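The Trash Man of Bremstead

Volker Lenz did not believe in feng shui, aura cleansing, cold-pressed anything, or the nine-dollar candle his sister had left in the guest bathroom. So when the letter came from the Orard building management saying that every tenant on his floor was entitled to one free visit from a household adviser, he put it in the drawer with the takeout menus.

The adviser came anyway. He was a thin man in a brown sweater and he had a clipboard.

"Yoga Pelupessy," he said at the door.

"I don't do yoga," said Volker.

"It's my name."

Volker looked at the clipboard for proof of this and there it was, typed at the top over the word Jirnero. He had never heard of Jirnero. He asked what it was and Pelupessy said it was a method.

"A method for what?"

"For living with less around you."

"I live alone," said Volker. "How much less do you want?"

But it was raining, and the man had walked up from the street, and Volker had been raised by a woman who let in anybody with wet shoes. He pointed at the mat. Pelupessy took the shoes off and set them side by side and went ahead in his socks into the living room, where he stood for a long time without writing anything down.

Volker knew this trick. A roofer had done it to him once. You stand there and sigh a little and the price goes up.

"You have 748 books," Pelupessy said finally.

"You can't know that."

"It's on the form. You filled out a form for the insurance, in May."

"That was for the insurance."

"Yes," said Pelupessy, and wrote something.

They did the kitchen. Pelupessy opened the cabinet under the sink and closed it again. He asked how many mugs a man needed. Volker said one more than he had clean. Pelupessy asked whether the waffle iron made him happy and Volker said it made waffles, or it had when Greta was around to do the batter, and that he wasn't sure what business it was of a method.

"Who is Greta?"

"My wife. She's in Portland now. She's fine. She has a dog."

Pelupessy nodded as if dogs were covered in the training. Then he asked to see where the trash was kept.

"Why?"

"We always finish with the trash. It tells us the most."

Volker thought about refusing. He had read an article once about a fortune teller who worked entirely from people's wastebaskets, and the whole thing had been a racket, she'd had a cousin at the post office. But he was curious how Pelupessy would play it, and he wanted to catch him at it. So he led him down the short hall to the back room, where Greta's plants were.

She had left them because of the drive. They'd been small enough then to stand on a windowsill, at least the pothos had, and she had told him not to drown it and not to talk to it in that voice. He had moved it into the tall white pot himself, after a man at the Vương nursery wanted 242 dollars to come and do the job, a figure Volker still brought up with strangers. The bamboo, or whatever it was, had never been any trouble. It was on a caddy with wheels so he could roll it out and mop behind it. He had mopped behind it twice.

The bin stood on the floor between the two pots. Pelupessy crouched down in front of it with his hands on his knees.

"You put the trash can with the plants," he said.

"There's room there."

"There's room by the door."

"I'm not standing by the door when I've got trash. I'm standing here. I sit in here in the evening, I eat my apple, I spray the leaves." He heard how this sounded. "The leaves get dusty."

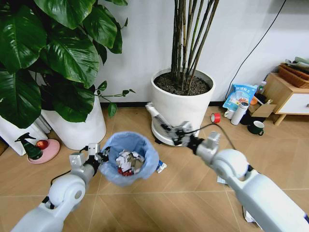 Pelupessy was in no hurry to get up. His knees cracked when he shifted, and Volker, whose own knees had been cracking for 14 years, felt a small and unwelcome sympathy.

"All right," Volker said. "Go on. What does it tell you?"

"You line it properly."

"That's it? That's the method?"

"A blue bag, folded over the edge. Most people let it slide down inside." He tilted his head. "And you miss."

It was true that there was paper on the tiles. Volker had a theory that the last three feet of any throw were the paper's own responsibility. He did not share this. He said that anybody could look at a floor and see paper on it, that there was nothing in that a child couldn't come up with, and what did Jirnero charge people when it wasn't free?

"Eight visits for the full course," said Pelupessy.

"Eight! To be told I miss."

"The first one is mostly the trash. Later there's closets."

Volker laughed before he could stop it. Then he was annoyed, and he went over to the side cabinet and straightened the basket on top, which had been straight.

"What's in there?" Pelupessy asked.

"Folded things."

"Yours?"

Volker took a while over that. The rain had let up some and you could hear the bus at the corner, letting its air out.

"I keep them folded," he said. "I'm not getting rid of them, if that's the next page. You can write down that I was difficult."

Pelupessy looked at the clipboard. He turned over a sheet, and another sheet, and Volker could see from where he stood that both of them were blank on the back and had very little on the front. The man had no next page. He probably had a script for mugs and a script for waffle irons and after that he was on his own, same as anybody.

"I'd wipe down the big leaves with a cloth," Pelupessy said. "Spraying only moves the dust."

"Is that Jirnero?"

"My mother."

Volker grunted. It sounded like sense, and he distrusted it for that. He walked the man back to the mat and watched him get into his wet shoes, one hand on the wall, and took the card that was held out to him. When the elevator had gone he read both sides of it. Then he went to the back room and threw it at the bin from the doorway.

He left it where it landed and went looking for a cloth.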